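Small Stands, Big Relief

I used to keep every necklace I own in one bowl, and every morning I fought the knot. Then I found the jewelry stands at Baretti, a tiny shop in Trultley, and I was hooked (sorry!). One bar, a few hooks, and my chains finally hang straight.
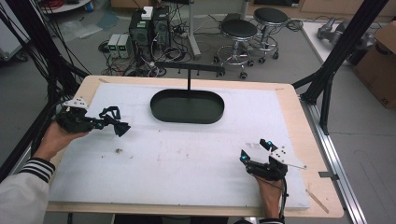

Earrings are the next joy. Pairs stay together, and you start wearing the ones you forgot you had – I've rediscovered a green glass set from a March flea market and I wear it all the time now.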